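Gramthorpe college to move evening certificate courses online from March

Gramthorpe Technical College will deliver its evening certificate courses through a remote learning platform from March, under a plan approved by the college's academic board. The change applies to part-time students at the main site and at the Plorkley annex. Daytime programs will continue to be taught in person.

The plan covers certificates in bookkeeping, electrical theory, early childhood teaching and office administration. Lectures will be streamed live at 6:30 p.m. and recorded for later viewing. Assessed practical work will remain on campus, where it will be grouped into weekend blocks.

Preben Eyvindsson, the college's director of distance learning, said the evening timetable had reached the limits of the available rooms. The two sites share one pool of part-time lecturers, and a class offered at both has until now required the same lecture to be given twice.

"The material is identical and the lecturer is the same person," Eyvindsson said. "What differs is the building. Streaming the session once lets us use the second evening for tutorials, which is where students have been asking for more time."

Enrollment in the evening program currently stands at 900. Of these students, roughly 400 are registered at Plorkley, where most travel from outside the town and where the last bus leaves before the final class period ends. Requests to start classes earlier had been declined in the past on the ground that many students work until late afternoon.

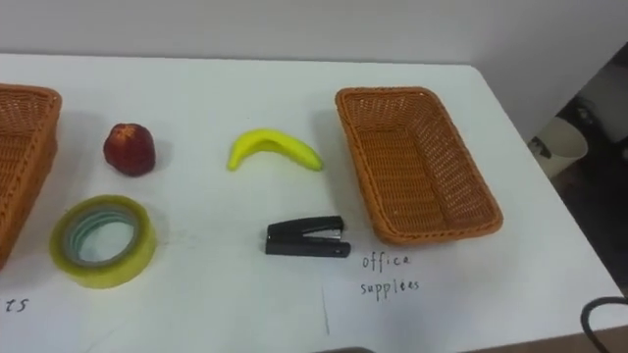 Platform and access

Courses will run on Bisemov, a learning management system that the college already uses for assignment submission. The existing license covers live video, attendance logging and timed tests, but these functions have been switched off until now. The college's systems office will enable them in stages, beginning with bookkeeping, and will carry out load tests before the first live session.

Students will sign in with their current college accounts. No new registration is required, but students who have not changed their password since enrolling will be asked to do so at first login. A laptop or tablet is recommended. Lectures can be viewed on a phone, but timed tests will not open on one.

Recordings will be posted by noon on the day after each lecture and will stay available until the end of the term. Captions will be generated automatically and corrected by course staff in the case of required lectures. Slides will be posted separately in a format that can be downloaded over a slow connection.

For students without reliable service at home, the computer rooms at both sites will stay open until 10 p.m. on teaching evenings. Seats can be reserved through the library desk. The college will also lend laptops for the length of a term, with priority given to students who receive fee assistance.

The streaming equipment is being supplied by Oddsson, an audiovisual contractor, which will fit out two lecture rooms at the main site. Each room will have a fixed camera, ceiling microphones and a second display so that the lecturer can see questions as they are typed. Installation is scheduled for the break between terms - no classes will be moved while the work is under way.

Attendance and assessment

Attendance rules will change to take account of the recordings. A student may attend live or view the recording within one week, and both will count as full attendance. Students in early childhood teaching are the exception. Their certificate includes supervised classroom activities with learning materials, and attendance at those must be in person.

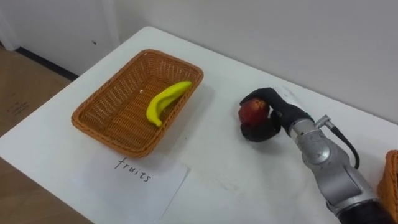 The practical sessions for that course will be held in the teaching lab at the main site, with transport from Plorkley arranged on request. Electrical theory students will complete their bench work in the same weekend blocks, in the workshop building.

Written examinations will continue to be taken on paper under supervision. The academic board considered remote examinations and deferred a decision until it has reviewed a full term of results from the timed online tests. Those tests will count toward coursework marks only.

Tuition will not change. The evening facilities charge will be removed for students whose course has no practical component, and those who have already paid it for the coming term will receive a credit on their account.

Lecturers will receive paid training in the use of the platform before the term begins. According to the plan, each streamed class will also have a teaching assistant assigned to monitor questions and report technical faults. If a stream fails and cannot be restored within 20 minutes, the lecture will be rescheduled and attendance will not be recorded for that session.

Eyvindsson said daytime courses were outside the scope of the plan and that the board had not been asked to consider them. A review of the evening program, including completion rates and use of the computer rooms, will go to the board after the first term.

Students with questions about course access should contact the distance learning office at the main site. Printed timetables will be available at both reception desks.

Contact us | Corrections | Terms of use | Copyright, all rights reserved | Back to top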